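Caring for natural stone in public buildings
Speaker notes, Stullton Buildings Forum, 08/07/2018
Prepared by the Junell Estates Office

Opening

Thank the hosts and confirm that the session will run for 50 minutes, with questions taken at the end. Remind delegates that the handout is available at the door.

State the purpose of the talk. The Estates Office is responsible for stone surfaces in 13 buildings, among them the Tronthorpe Library and the Dhanial Rooms. Most of these surfaces were put in before the present cleaning contract was written, and the contract says very little about them. The talk sets out what the Office has changed and which questions remain open.

Slide 2: What is meant by marble

Explain that the word is used loosely in the trade. Suppliers will often sell any stone that takes a polish under the name of marble, including some limestones. The distinction matters to the geologist, but for cleaning purposes the two behave in much the same way. Both are made largely of calcite, and both are harmed by acid.

Granite is a separate matter and is not covered today. Delegates who are unsure which stone they have should ask for the original schedule of finishes before ordering any product.

Veins are a natural feature of the stone. They are formed by minerals other than calcite and may differ in hardness from the ground colour around them. An old surface can therefore feel very slightly uneven under the hand, even where it was laid perfectly flat. 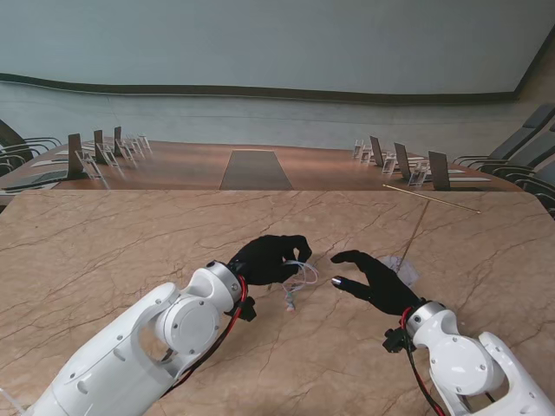 Slide 2. Polished marble top, beige and tan, with dark brown veining.

Pause before moving on. Ask how many delegates have veined stone in a reception area.

Slide 3: Etching and staining

These two are often confused in reports. A stain is a colour which has entered the stone. An etch is a dull mark where acid has eaten into the polish, and it carries no colour of its own. Vinegar, lemon juice, wine and many bathroom cleaners will etch a calcite stone within minutes.

The remedies differ. A stain may be drawn out with a poultice left in place under film. An etch can only be put right by polishing again, and a large one should be left to a stone mason. Staff at Tronthorpe once treated an etch with a poultice on 2 separate occasions, with no benefit and at some cost.
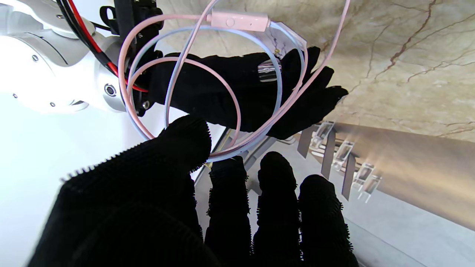
Slide 3. Pale floor beyond black knit fibres.

Slide 4: Daily and yearly care

Read out the daily routine in full:
Dust with a dry, soft cloth or an untreated mop.
Wash with clean warm water and a neutral soap made for stone.
Rinse, and change the water often.
Dry with a second cloth.

Sealing should be checked each June. Place a few drops of water on the stone and wait. If the stone darkens, the seal has worn and should be renewed. Point out that a seal slows staining and gives no protection against acid. 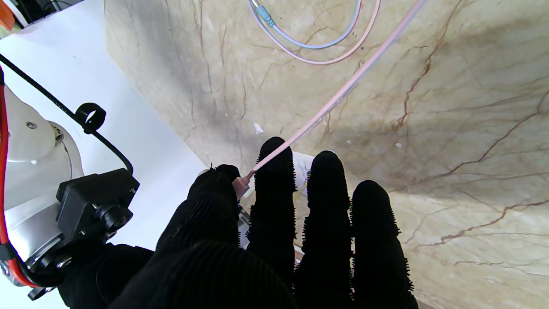

Slide 4. Beige marble with thin brown and dark red veins.

Slide 5: Wording for contracts

The Office now uses nine clauses on stone, printed in full in the handout. Draw attention to the clause requiring written approval before any new product is used, and to the clause on trial areas. A trial area should be out of public view and should be left for a full week before it is judged.

Questions

Expect a question on steam cleaning. The Office does not permit it on marble at present. Questions about outdoor stone should be referred to the afternoon session.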